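The **Tinavance Community Orchard** is a public fruit garden on the eastern side of Tinavance, on land that was once a rail siding. It covers 3434 square metres and is planted mainly with heritage apples, plums and quinces. The orchard is run by the Minhas Growers' Association, which leases the site from the local council.

## History

The siding closed to freight traffic and was left to blackberry and fennel for many years. Iolo Jenkins, a retired nurseryman, proposed an orchard in a letter to the council, and the lease was signed the following September. Soil testing found high levels of zinc along the old track bed, so that strip was capped with clay and planted with native grasses instead of fruit.

The first trees went in as bare-rooted stock on seedling rootstocks. Losses in the opening summer were heavy, mostly among the plums, and a drip line fed by two rainwater tanks was added before the next planting. The orchard was formally opened on 20 October 2018.

## Layout and plantings

The site is divided into eight rows running north to south. At the last survey it held 206 trees, of which more than half were apples. Cooking varieties are grouped near the Anent Street gate, and dessert varieties fill the middle rows. Quinces and medlars stand at the lower end, where the ground stays damp into spring.

A windbreak of she-oaks runs along the western fence. Comfrey and yarrow are grown under the older trees and are cut for mulch twice a year.

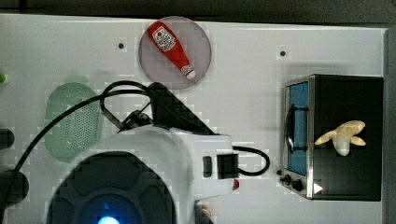
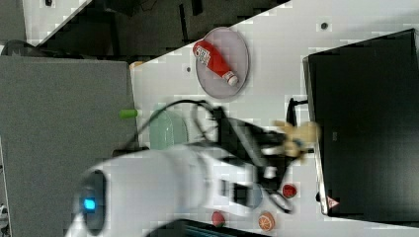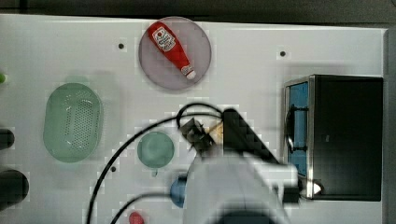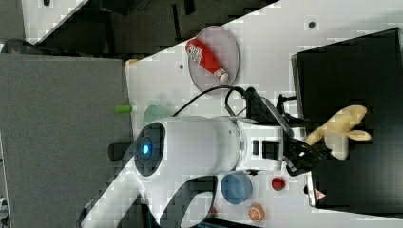 ## Management

Pruning is done in winter, with a lighter summer cut for the plums to reduce the risk of silver leaf. Codling moth is controlled with trunk bands and by clearing fallen fruit. Mandla Nkosi took over as orchard manager from Jenkins and brought in netting for the early apples, which had been losing much of their crop to parrots.

Fruit may be picked by anyone during opening hours. Surplus apples are sent to the Tundier cider works for pressing, and the juice is sold to pay for water and tools.

## Access

The main entrance is on Anent Street. A gravel path suitable for wheelchairs links the gate to the middle rows. Dogs are allowed on a lead, except during harvest.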